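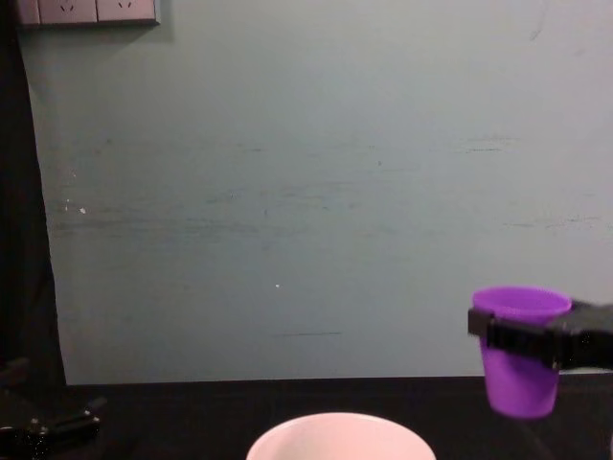

Purple cup and pale bowl, dark tabletop

Section 3: Setting out your cups and bowls

Welcome to the part of the Dullenia tableware guide that most families reach first. Before you begin, clear yourself a bit of table and put the kettle on if you like, for there is no hurry over any of this. The set is meant for everyday use, and a few minutes spent arranging it nicely will save you a good deal of shuffling later on, particularly if you have little ones waiting for their squash.

3.1 Getting the table ready

1. Wipe the table with a damp cloth and let it dry fully.
2. If you are using a cloth, smooth it out from the middle towards the edges. A dark one shows off pale bowls beautifully, though it does show the crumbs as well!
3. Put the bowl down first, well in from the edge, with plenty of elbow room on either side.

Note: Bok-nam Seok, who wrote the first version of this guide, always allowed 30 cm between one place and the next, and we have kept to her figure.
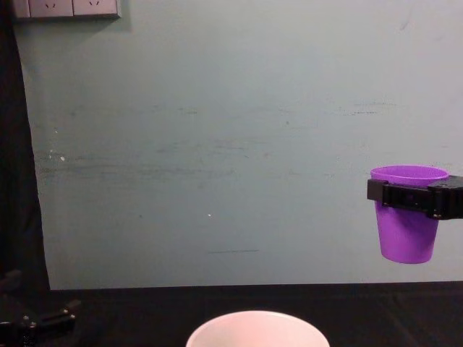
Can I stack the cups inside the bowls when I put them away?
Stack cups with cups and bowls with bowls, as mixed stacks tend to lean over in the cupboard and the cups can get wedged.

3.2 Placing the cups

4. Take each cup near the top, just under the rim, and keep it upright as you bring it across.
5. Set it to one side of the bowl, whichever side suits the person sitting there. Ha-neul Oh in our Akwood shop sets hers on the left, and she is very firm about it.
6. Let go only when the base is sitting flat. Cups that narrow towards the bottom are easily knocked, especially when they have nothing in them.

Caution: Don't squeeze a thin plastic cup to test it. Once the side has creased it may split along the crease the next time you fill it. 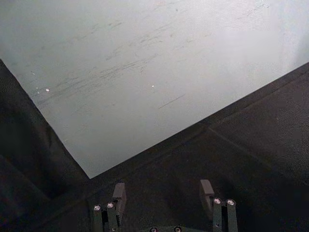

Surfaces deserve a word too, and it is well worth looking yours over before you lay anything out. Light scuffs on a pale, smooth surface often come away with warm water, a drop of washing-up liquid and a soft cloth, worked gently in small circles. Leave scouring pads in the cupboard, please. A proper scratch won't wash out, but a tray or mat will cover it perfectly well.

3.3 A last look before serving

7. Check that every bowl is the right way up and empty, and give the inside a quick wipe if it has been standing out since Sunday.
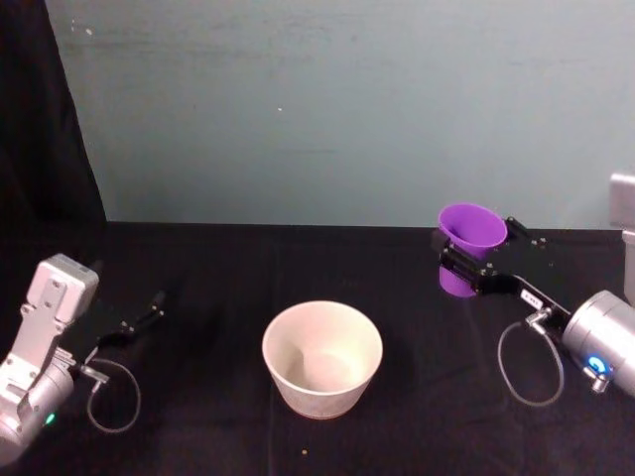 8. Tug the cloth gently at each corner to take out any wrinkles, holding the nearest bowl steady with your other hand.
9. Fill the bowls first and the cups second, and stop a finger's width below the rim.

Caution: Keep hot drinks out of the plastic cups altogether. Use a mug for tea or coffee.

When the meal is over, turn to Section 4 for washing and drying.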